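Transfergerüchte lesen, ohne den Kopf zu verlieren: so mache ich das

Jeden Sommer dasselbe Spiel. Kaum ist die Saison vorbei, klingelt das Handy im Minutentakt, weil irgendein Portal meldet, dass der Lieblingsstürmer schon halb im Flieger sitzt (am nächsten Morgen sitzt er dann doch wieder beim Frühstück im Trainingslager). Ich bin seit vielen Jahren Anhänger des SC Heywood und habe in der Zeit so ziemlich jeden Blödsinn geglaubt, der sich über Transfers schreiben lässt. Irgendwann hatte ich genug davon und habe mir eine Methode zurechtgelegt. Die schreibe ich euch jetzt mal auf, vielleicht spart sie euch ein paar schlaflose Julinächte!

Was ihr braucht: eine simple Tabelle (Papier geht auch), eine Handvoll Quellen und ein bisschen Geduld. Mehr nicht.

Schritt 1: Die Urquelle suchen

Das ist der wichtigste Teil und der, den fast alle überspringen. Die meisten Meldungen sind abgeschrieben. Portal A zitiert Portal B, das zitiert eine ausländische Zeitung, und die beruft sich auf einen Radiobeitrag, in dem jemand gesagt hat, er könne sich das vorstellen. Klickt euch also durch, bis es nicht mehr weitergeht. Im letzten Sommer hatte ich elf Artikel über unseren Linksverteidiger offen, der angeblich zu Ninholm wechseln sollte. Elf! Und alle führten auf denselben kurzen Text zurück, in dem nicht mal der Name des Vereins stand, nur etwas von einem „Klub aus dem Norden“.

Tragt in die Tabelle nur die Urquelle ein. Elf Artikel mit einer Quelle sind eine Zeile.

Schritt 2: Auf die Verben achten

Klingt nach Deutschunterricht, hilft aber enorm. Ich teile die Formulierungen in vier Stufen ein:

Stufe 1: „beobachtet“, „hat auf dem Zettel“, „denkt nach über“. Das heißt praktisch nichts. Jeder Verein beobachtet jeden halbwegs geradeaus laufenden Profi.

Stufe 2: „hat angefragt“, „hat sich erkundigt“. Schon besser, aber so ein Anruf kostet niemanden etwas.

Stufe 3: „hat ein Angebot abgegeben“. Ab hier werde ich wach, vor allem wenn eine Summe dabeisteht und dazu, wie sie sich zusammensetzt.

Stufe 4: „Medizincheck“, „Einigung erzielt“. Jetzt darf man langsam nervös werden. Trikot bestellen würde ich trotzdem noch nicht, dazu gleich mehr.

Schreibt die Stufe neben die Quelle. Wenn ein Gerücht drei Wochen lang auf Stufe 1 herumdümpelt, könnt ihr es streichen.

Schritt 3: Wem nützt die Meldung?

Den Punkt mag ich am liebsten, weil man sich dabei ein bisschen wie im Krimi fühlt. Hat der Spieler nur noch ein Jahr Vertrag? Dann könnte der Berater ein Interesse daran haben, dass andere Vereine genannt werden, damit der eigene Klub beim Gehalt drauflegt. Will der Verein verkaufen? Dann ist ein angeblicher Bieterwettstreit Gold wert. Bei uns tauchte jedes Mal, wenn eine Vertragsverlängerung stockte, der Name Branden auf. Immer Branden! Zum Abschluss kam es kein einziges Mal, verlängert wurde danach fast immer.

Macht euch dazu eine Spalte mit einem Stichwort, etwa „Berater“, „Verkäufer“, „Käufer“ oder „unklar“. „Unklar“ ist völlig in Ordnung, das steht bei mir ziemlich oft.

Schritt 4: Die Summe auseinandernehmen

Ablösesummen sind eine Wissenschaft für sich. Ein und derselbe Transfer kann in zwei Zeitungen komplett unterschiedlich teuer sein, und beide haben irgendwie recht. Die eine nennt den Sockelbetrag, die andere rechnet sämtliche Boni mit hinein, auch den für einen Titel, den der Verein in diesem Jahrhundert vermutlich nicht mehr holt. Dann gibt es noch Umrechnungen zwischen Währungen, Weiterverkaufsbeteiligungen, Ratenzahlungen, Leihgebühren mit Kaufpflicht ... Ich notiere deshalb immer, was die Zahl überhaupt bezeichnet. Steht das nicht im Artikel, kommt ein Fragezeichen dahinter.

Schritt 5: Passt das überhaupt in den Kader?

Kurz innehalten und auf die Aufstellung schauen. Wenn Pendodine schon zwei gestandene Mittelstürmer hat und ein dritter von der Leihe zurückkommt, warum sollten sie dann ausgerechnet unseren holen? Kann sein, dass vorher einer geht. Dann müsste es aber auch dazu Meldungen geben, und die sucht ihr als Nächstes. Transfers hängen oft aneinander wie Waggons, und wenn der vordere nicht rollt, steht der ganze Zug.

Schritt 6: Die zweite Quelle abwarten

Meine eiserne Regel: Ich erzähle am Stammtisch nur weiter, was zwei voneinander unabhängige Quellen haben, am besten eine aus dem Umfeld des abgebenden und eine aus dem des aufnehmenden Vereins. Lokalzeitungen sind dabei übrigens Gold wert, die Leute stehen jeden Tag am Trainingsplatz und wissen, wer fehlt. Das kostet natürlich Tempo. Ich bin nie der Erste mit einer Neuigkeit, und ja, das nervt manchmal. Dafür musste ich schon länger keine Runde mehr ausgeben.

Und selbst dann kann noch alles platzen. Am letzten Tag der Frist sowieso, da fehlen plötzlich Unterschriften, oder ein Knie gefällt dem Arzt nicht. An so einem Freitag schaue ich bis zum Abend gar nicht mehr aufs Handy (na gut, zweimal).

Noch ein Tipp zur Tabelle: Löscht am Saisonende nichts! Ich gehe im Herbst alle Zeilen durch und vermerke, was gestimmt hat. Nach ein paar Transferfenstern sieht man richtig schön, auf welche Quellen Verlass ist und welche man getrost stummschalten kann. Bei mir sind inzwischen mehr stumm als laut, und der Sommer ist deutlich ruhiger geworden.

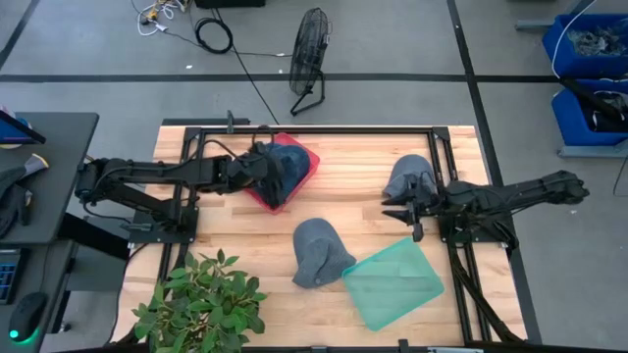
Was mache ich, wenn zwei gute Quellen sich bei der Ablösesumme widersprechen?

Beide Zahlen eintragen und dazuschreiben, ob Boni eingerechnet sind. Meistens nennt eine Quelle den Sockelbetrag und die andere das Gesamtpaket, und wenn das nirgends steht, bleibt das Fragezeichen eben stehen, bis einer der Vereine sich äußert.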